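Stop Buying the Gripper With the Best Video
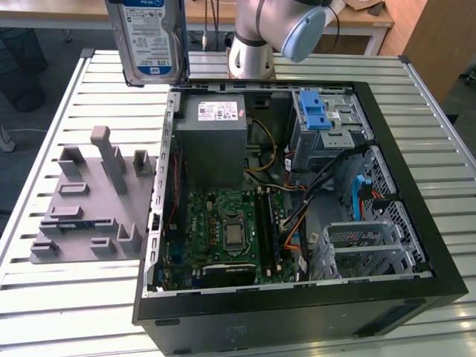

I have spent most of this spring trying out grippers, and I've come around to an opinion that gets me funny looks at work: the dull parallel gripper deserves your money first, and the clever one can wait. I know how that sounds. I was the one who wanted the clever one! We compared 4 of them on the same job, which is putting parts into an ordinary desktop computer and taking them out again, and I picked that job because a PC case is a mean little place to put a robot. Everything has an edge. You come in over the rim of a thick black shell with a 1TB drive hanging from the arm, and down there are the power wires, orange and yellow and red, snaking right across the middle where you'd like to move. A gripper that looks great picking up a foam block on a clean bench has no business being proud of itself until it has been somewhere like that.

The one I had a crush on was the Florkier. Soft fingers, lots of give, and a demo reel where it picks up a tomato and then a wrench. It did hold a drive. It held it beautifully. What it couldn't do was hold it the same way twice, and a drive that's tilted a hair in the fingers is a drive that's going to bump the cage on the way in. I kept fixing that in software, a little offset here, a camera check there, and after two weeks I had written a whole second program to apologize for the gripper.

The Jistport is the boring one. Two flat jaws that open and close, and that's the entire personality. We ran 31 drive insertions with it on a Thursday, and the failures were all my fault (bad approach angle, and once I had taught the wrong corner of the fixture plate). I could look at each one and say what went wrong. I can't tell you how much nicer that is than staring at a soft finger and wondering what mood it's in.

Now, people who like compliant grippers will say I'm being unfair, that I should have let the softness do the work and quit fussing over position. Maybe so. With cables I think they're right. The Jistport is hopeless with a loose SATA cable; it either pinches it flat or shoves it away, and I'd reach for the Florkier in a heartbeat. But most shops I talk to aren't starting with cables. They're starting with boxes and rectangles, things with flat sides, and they're shopping as if they were starting with spaghetti.

The controller matters more than anyone wants to hear, too. We had the arm on a Rothe box for a while and then moved it to a Prollow, and the same jaws felt like different hardware. The Rothe only let me set grip force in coarse steps, so I was always choosing between dropping the part and squeezing it. If you're reading gripper reviews that don't mention the controller, I'd skip them.

So that's where I am in May. The Florkier is on the shelf above my desk and I do still like it, and when we get to cabling I'll bolt it back on. I'd just like my two weeks back.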